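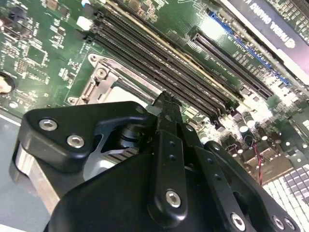

Fingers over the memory slots, from the wrist camera.

Skitbridge Bench Cell
Desktop teardown and memory handling for repair shops

Can a machine take a computer apart yet? We get asked this by shop owners more than anything else, usually right after they have seen a video of a robot folding a towel. Our answer is a happy "some of it!" — and this page is where we try to say which parts. If you run a refurbishing bench, a school repair room or a recycling line and you want to know what the Bench Cell can take off your hands, read on. If you want a robot that will do the whole job while you go to lunch, please read on too, so you don't order one by mistake.

What it does

The Bench Cell is a single arm with a two-finger gripper, a wrist camera, a second camera that looks at the work from the side, and a slatted aluminum bench that everything bolts to. You open the computer, lay it on its side and start a job from the list. The arm finds the board, works out which way it is facing and goes to the part you picked.

Memory is the job we're proudest of. Pulling a memory module sounds like nothing if you've done it a few thousand times, but think about what your hands are doing: pressing back a latch, feeling it give, getting a grip on a thin card with a neighbor sitting a finger's width away, and lifting straight up without rocking it. Cloth is floppy and forgiving. A memory slot is stiff and forgives very little, so the gripper has to arrive in the right place at the right angle before it squeezes anything. We spent most of last winter on the shape of the fingertips alone. The current ones are notched and slim, and they are a huge step up from the first set (if you still have the first set, write to us and we'll swap them).

Where it stands today

Our shop trial with Ronach ended in May. Ronach refurbishes office desktops and gave the cell a place on its regular bench for seven weeks. Over that time it was given 505 memory pulls on machines that came in off the truck, with whatever dust and cable mess they came with. The notes below are drawn from that trial and from our own bench.

Pulling memory: ready. This is the job to buy it for.
Seating memory: ready on boards you have taught it, with a person checking the latches before power-on.
Lifting out a loose drive caddy: good, if the release tab is within reach.
Moving cables aside: sometimes. A stiff bundle is fine. A soft loop will slide off the finger and spring back to where it was.
Unplugging small connectors: not yet. We have it working on the bench on a good day and we will not sell you a good day.
Graphics cards: not yet. The slot latch tends to hide under the card and the gripper can't get in there.
Opening the case: not yet, please do this yourself.
Processors: no. Keep those for your own hands.

So it's a helper with one very good skill, two decent ones and a lot to learn. We think that's exciting! A couple of years back the memory job was on the "no" list as well.

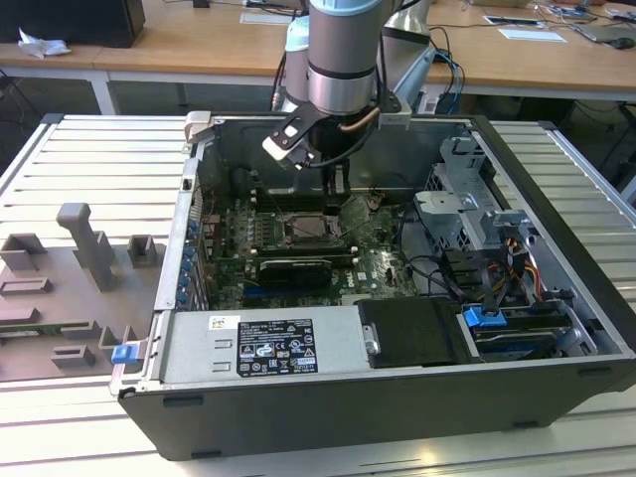 Dell tower on its side, panel off, arm above the open case.

Getting the computer ready

Lay the tower flat with the board facing up and the side panel off. Unplug it first and hold the power button for a few seconds. Leave space beside the tower for the fixture plate. Fold back any cable that crosses the slots if you can do it easily. The side camera needs a clear view into the case, so keep lamps and tool trays off that edge of the bench.

You don't need to clean the board for the cameras. You probably want to clean it for other reasons.

Teaching a new board

The first time the cell meets a model it doesn't know, you guide the arm by hand to two corners of the board and then to each slot. Save it under the model name. From then on it will look for that layout on its own, and it copes well with a case that has been set down a bit crooked. Workstation boards take longer than plain office boards, mostly on account of tall heatsinks and big cards that the arm has to steer around. Take your time with the first one. The second goes much quicker, and by the third you'll be doing it with a coffee in the other hand.

Taught layouts can be shared between cells. The shared library now holds 186 layouts, nearly 80 of them sent in by shops, and we add the new ones with each update.

What comes with it

Arm with controller and stop button
Two-finger gripper with notched tips, one spare pair
Wrist camera and side camera with stand
Slatted bench top, legs sold separately
Fixture plate
Hex keys for the gripper screws
Printed setup guide and the job list on a wall card

The Flekton tip set is an extra. It has softer faces and is the better choice for drive caddies and plastic tabs, but it is too thick for crowded memory slots, so most shops keep both and swap when a batch calls for it. Swapping means taking out the screws on each finger, and after any swap you run the short touch test from the menu. Don't skip the touch test. A tip that sits slightly off will still look fine and will miss the latch.

Running it in a shop

One person can look after the cell and do their own bench work beside it. It stops and calls you when it feels more push-back than it expects, when it can't find a slot, or when the two cameras disagree. In the first week it will call you a lot. You clear the problem, press resume, and it picks up where it left off.

It is slower than you are on a single machine. A practiced tech can empty four slots before the arm has finished looking at them. Where it earns its place is on a long batch of the same model, when your hands are tired and there are other things on your list.

Next up

The Mohammed update is in testing now and is all about connectors — flat ones first, then the small locking kind. It will be a free download for every Bench Cell, and it uses the gripper you already have. We'll post the trial notes on this page in the same form as the list above, including the jobs that stay on "not yet."

Page updated September 2020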